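We use cookies to remember your preferences. Accept all | Manage settings

Wollgate Home Chores Study: progress report to the Clerodura fund
August 11, 2026

Thank you again for your patience with us since February, when we had little to show beyond folded tea towels. We have now spent six weeks on bedroom tidying, and I'm pleased to say we have roughly 200 hand-guided runs stored and checked. Wrappers and paper scraps remain the hardest things on our list, being so light and so fond of clinging to bedding. 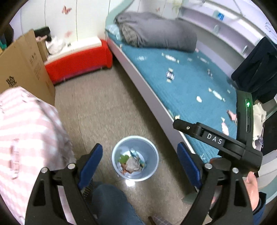
Our reviewers at Namon wrote back that they would sooner see one bin filled reliably than a whole room done badly, and I must say we have come round to their view.

Could a machine do this chore alone yet? Not in a lived-in room, I'm afraid, though we are a good deal nearer than we were. The Sveinbjörnsson arm arrives next, and we should like to keep our 2 part-time helpers on until it has settled in.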